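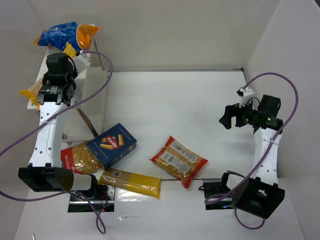

Tips for building balsa airplanes at home (mostly at the kitchen table)

I've been building stick-and-tissue airplanes since I was about eleven, when my aunt gave me a rubber-powered kit and I glued it to her tablecloth. I've learned a few things since then, most of them by wrecking something, and people at the field in Cirillo keep asking me the same questions, so I'm putting my answers in one place. Skip around as you like. If you fly radio control foamies a lot of this won't apply to you, but the part about glue on your fingers probably will!

Your building board

You need something flat that takes pins. I use a ceiling tile on top of a piece of shelf, and I change the tile when it gets too chewed up to hold a pin straight. Cork is fine if it's thick. Cardboard is not great, it gives when you press and then your wing has a little wave in it forever.

Check for flat with a long metal ruler stood on edge. Do it again every season, boards move. Mine picked up a bow one winter from leaning against the wall behind the furnace, and I built an entire tail on it before I noticed.

Lay the plan down, then wax paper or plastic wrap over the plan, then build. Tape the wrap at the corners and pull it tight. I like wax paper for white glue and plastic wrap for anything runny. And do not use the plan you were given if you can help it. Get it copied first, full size, and check a wing panel on the copy against the original, some copiers stretch in one direction and you'll end up with a left wing that's longer than the right.

Sorting your wood before you cut anything

This is the step I skipped for years and I wish I hadn't. Take all the strips out of the box and hold each one by the end, flat, so it sticks out over the edge of the table. Some droop a lot and some barely droop. Pair them up by droop. The stiff ones go to the wing spars and the longerons (the long pieces down the body), the floppy ones go to uprights and little cross pieces where it doesn't matter.

My current project is a Cestach, which is a high-wing cabin job, 830 mm across the wing, and the kit had one spar like a broomstick and one like cooked spaghetti. If I'd used them the way they came it would have turned in circles its whole life. I swapped the soft one for a strip from my scrap box.

For sheet wood, look at the surface. If you see a speckly, shiny pattern that's quarter grain, and it's stiff across and cracks if you try to curve it. Good for ribs, bad for wrapping around a nose. The plain-looking stuff bends.

Cutting

New blade. Then another new blade. I snap off or swap way more often than seems reasonable, and it's still the cheapest thing in the hobby. A dull blade crushes balsa and follows the grain wherever it wants to go.

Make two or three light passes, don't try to go through in one. Cut so the grain would carry a slip into the scrap and not into your part. For ribs, I cut from the ends toward the middle on the curved side, so the tips don't split off.

To cut a bunch of cross pieces the same length, cut both sides of the body at once, meaning cut the uprights in pairs and keep each pair together. I stick them to a strip of masking tape in order. It looks fussy but it saves so much hunting around on the floor, especially if you have the kind of floor I have, which is the color of balsa.

Old blades go in a mint tin with a slot in the lid. Tape it shut when it's full and throw the tin away with the blades in it.

Glue

I use three kinds and I'm not loyal to any brand.

Yellow wood glue, thinned a little with water, for most joints. Put it in a small bottle with a fine tip. Wipe a bit on the end of the stick, let it soak in for a minute, then add another tiny bit and put the joint together. End grain drinks glue, and that first coat keeps the joint from going dry.

Thin superglue for repairs at the field and for hard spots like landing gear wires. Open a window. The fumes get in my eyes every time I lean in close, and you always lean in close. If you stick your fingers together, don't yank. Warm soapy water and patience, or a little nail polish remover with acetone in it (on fingers only, keep it far away from your eyes and from anything painted).

Glue stick for tissue. Yes, the school kind. I fought with dope for attaching tissue for ages and then Annunziata Sorrentino showed me her glue stick wings and they were better than mine, so that was that. The purple kind that dries clear is handy, you can see where you've been.

Use less than you think. Big blobs at every joint add up to real weight, and on a small rubber model the weight is everything.

Keeping the body square

Build the two sides one on top of the other, right over the same drawing, with plastic wrap between them. Leave them pinned overnight. When you take them up, slide a thin blade between them to pop any glue spots, and mark which one is left and which is right while you still remember.

For joining them I use kids' building bricks. They're square, they're cheap, and you can stack them to whatever height you want on both sides of the body. Start with the widest cross pieces, where the sides are straight. Let that dry completely, then pull in the tail, then the nose. If one side bends easier than the other when you pull in the tail, you'll get a banana. Dampen the stiff side with a wet finger, wait a minute, and try again.

Look at it from straight above and from straight behind. Then go make coffee, come back and look again. I catch more crooked things after coffee.

Sanding

Make your own sanding blocks. Scrap wood, double-sided tape, sandpaper. I have a long one for wings and a bunch of short ones made of whatever was lying there. Knock the whole frame down gently before you cover it, every bump will show through tissue like a pea under a sheet.

Support the ribs with your other hand. Sand along the wing, not across, with hardly any pressure. Do it outside or at least away from food, balsa dust goes everywhere and I once had it in the butter. Wear a dust mask. I didn't for a long time and I'd sneeze half the night.

Then vacuum the frame with the brush attachment, on low, with a piece of old pantyhose over the end so you don't lose a wingtip up the hose.

Covering with tissue

Tissue has a grain. Tear a corner, and the way it tears straight is the grain. Run it the long way on wings, tip to tip. Shiny side out.

Cut the piece an inch or so oversize all around. Glue only the outside edges of the frame on the top of a wing, and every rib on the bottom if the bottom is hollowed. Lay it on, tug out the big wrinkles, and don't worry about the small ones. Trim with a fresh blade or do what I do and run a piece of fine sandpaper down along the edge, it cuts the extra off really clean.

To shrink it, mist it with water from a spray bottle. A mist! Not a soaking. I hold the bottle way back and let it fall on the wing. Then pin the wing to the board, propped up a little on scraps so that air can get under it, and leave it until it's bone dry. If you let it dry loose in the air it'll twist, and a twist you don't want is very hard to get rid of later.

If you do get one, hold the wing over the steam from a kettle, twist it a bit past straight the other way, and hold it there while it cools. Keep your hands out of the steam. It takes a few tries, and sometimes it creeps back in wet weather. My old Grotau has a right wing that I've straightened every April for as long as I've owned it.

For sealing I use two thin coats of thinned clear dope, out in the garage with the door up. If the day is muggy, wait, or it'll turn white on you.

Balancing and first flights

Mark the balance point from the plan on both sides of the wing and hold the plane up there on your fingertips. If the tail drops, press clay into the nose. It nearly always needs nose weight. Don't be stingy with it and don't take it off again just to save a gram, a tail-heavy plane will scare you to death.

First glides go over long grass, early, before the wind gets up. Aim at a spot on the ground ahead of you and push the plane toward it like a dart you don't care about. Don't throw it up. If it swoops up and drops, add a little clay. If it dives, take a little off or bend the back edge of the tail up by a hair. Change one thing at a time and write it down.

Then put in a few turns of rubber, then a few more. I know you want to wind it all the way up. I wound an Ullau to the top on its third flight and it looped into the side of my own truck.

Rubber motors

Rinse new rubber in lukewarm water with a drop of dish soap to get the powder off, pat it dry, and rub in a little rubber lube or silicone oil. Keep it in a zip bag in the dark. Heat and sun kill it, so not on the dashboard.

Pull the motor out of the plane after flying. Check it for nicks, and if you find one, retire it or tie it out, don't cross your fingers. A breaking motor can shred the whole back end. I slide a rolled-up tube of thin cardboard inside the body while I wind, and take it out before I launch. It has saved two of my planes.

Storing them

Hang wings flat against a wall or lay them in a long flower box. Ask at a florist near closing time, they usually hand them over for nothing. A bit of tissue paper under each wingtip, and nothing on top, ever. Keep them off the attic floor and out of the basement if yours is damp like mine. And put the lid on if you have a cat.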